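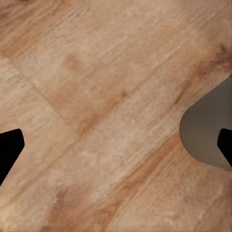

**Handout 6: looking after the Bech cell**

Read this before the practical. Bring it with you, and bring a pencil.

The cell you'll be working on is one arm, one two-finger gripper, one wrist camera and a bench. The maker's leaflet calls it "self-maintaining". I have been fixing it for long enough to have a view on that word. The controller keeps a log and puts up a message when a counter runs out. It doesn't clean a finger or tighten a screw, and it will tell you it is in good health with a finger hanging loose.

So this handout is mostly about checking things the cell says are fine.

## 1. The model is not the cell

We set the cell up twice, first in the simulator (Tenditz) and then on the bench. Last year's group spent most of their time in the first and were then surprised by the second. Remember what the simulator is good for:

- whether the arm can reach a place at all
- whether the camera can see the place when the arm gets there
- whether your open and close commands are in the right order
- whether the two fingers sit level in the wrist view

And what I wouldn't trust it on:

- how hard the grip is
- friction of any kind
- anything to do with cables
- wear

The wrist view at the top of this sheet is a rendered one, with the gripper open over bare wood. Both finger tips are in view at much the same height, one at each side, and that is the main thing to look for. There is also a good stretch of plain surface between them, so a part put there would have nothing in front of it. Fine. Now look at what else is in view: the rounded grey piece behind the right-hand finger has no match on the left. Students tend to assume a gripper view is a mirror image down the middle and set their search area to suit. Draw the search area from what the view shows you.

The wood matters too. It has a knot-like mark above the middle and bands of darker orange-brown grain. A part finder that works on light and dark alone may well take an interest in those. If yours does, don't turn the threshold up until it stops. You'll only lose the pale parts as well. Teach it the bare surface first.

## 2. Before you touch anything

1. Press the stop button. Check that the drive lamp goes out.
2. Turn the key and take it out. It goes in your pocket, and it stays there.
3. Let the air out at the valve under the bench.
4. Try to open the fingers by hand. They should move. If they don't, go back to step 3.

"The screen says it's safe" will not be accepted as an answer from anybody.

## 3. Fingers

Take the fingers off one at a time. Mark each one on its inner face with pencil, L or R, as seen in the wrist view. The other way of naming them (from the front of the bench) gives the opposite answer, and half the trouble in July came from two people using both ways on the same afternoon.

Wipe the seat, wipe the finger, look at both under the lamp. You are looking for:

- a bright line on the seat, meaning the finger has been rocking
- a rounded tip where there was an edge
- grit in the screw hole

Put it back with both screws started before either is tightened. The screws want 2 newton metres. Use the small wrench. "Hand tight" is a different number for every hand in the room, and we tested this.

The Kuvier leaflet says fingers should be changed every 174 hours of running. I can't find where that number comes from. I wrote and asked, and was sent the leaflet again. We have changed fingers well before that on rough castings, and kept a set going far longer on plastic caps. Change them when they are worn. Write down the hours when you do it, and in time we'll have a number of our own.

## 4. Zeroing the gripper

Close the fingers slowly on nothing, at 14 per cent speed. Read the gap on the controller. It should say zero, and it quite often will say zero even when there is daylight between the tips, as the reading is taken at the motor end and not at the fingers. Check with a feeler gauge. Then:

1. Loosen the clamp on the left finger carrier only.
2. Close by hand until the tips meet along their full length.
3. Tighten the clamp, then save the zero.
4. Open fully, close again, gauge again.

If step 4 gives you a different answer from step 2, the carrier is slipping and saving another zero won't help. Tell Bok-nam Noh, who holds the spare clamps.

## 5. Matching the views

Move the real arm to the same pose as the model and put the two wrist views side by side. Compare the finger tips first, then the edge of the grey body. If the tips agree and the body doesn't, suspect the camera angle. If the body agrees and the tips don't, suspect whoever did section 3.

Small differences in the grain of the bench are of no interest. The wood in the model was never a copy of ours.

The Markik plug-in offers to do this comparison for you and gives a match score. Emiliano Herrera ran it 40 times last term on a cell with one finger fitted a notch too far out, and it passed the cell every time. He may have had the settings wrong – he says not. Until one of us knows, do it by eye and put the score in the log beside your own opinion.

## 6. What to hand in

One page. Your two views, your gauge readings before and after, and a note of anything you changed. Also write down one thing the cell reported that you checked and found to be wrong, or the checks you made if you found none. "No faults shown" gets no marks.

Late pages go in the tray by the door.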